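Koleo cell (setup and upkeep)

From the Brellix shop wiki, cell pages

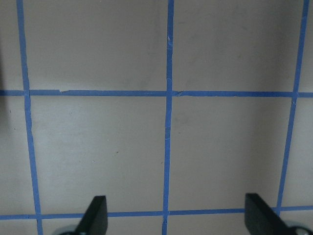

The taped grid on the Koleo table, with the gripper open over the lower strip.

The Koleo cell is a one-arm tabletop picking station, and I've been the one looking after it since April (I inherited it along with a drawer full of half-used tape rolls). It has a two-finger gripper with flat black fingers, a pale gray work surface and a grid of blue painter's tape that we use for placing parts by eye.

Grid

The tape only helps the person setting out parts. The arm takes its positions from the Partanen controller, so a strip that leans a bit does no harm, and plenty of ours lean! What does matter is a lifted spot or a ragged overlap where two pieces meet, because a thin part can catch on it. I press those down with a thumbnail first. If that doesn't hold, I peel the whole strip and lay a new one in a single pull, starting at the far side of the table.

Fingers

Check these every 2,000 cycles. Park the arm, open the gripper all the way, wipe both fingers with a dry cloth and look along the top edges for nicks. They come as a pair from Pustetti and I always swap them as a pair, even when one still looks fine. Each is held by 3 screws, and the short one goes nearest the wrist (ask me how I know).

Zeroing

After any finger change, run program 33 and let the arm touch off at the middle crossing. It stops with fault 116 if the fingers are seated crooked. Loosen, reseat, run it again. I've had to do that twice in a row on a bad Thursday and the second go cleared it.

Surface

Scuffs and smudges build up quickly. Plain water on a cloth is plenty, and keep it away from the tape edges or they'll start to curl.

See also: Koleo cell, cable routing; Partanen controller, fault list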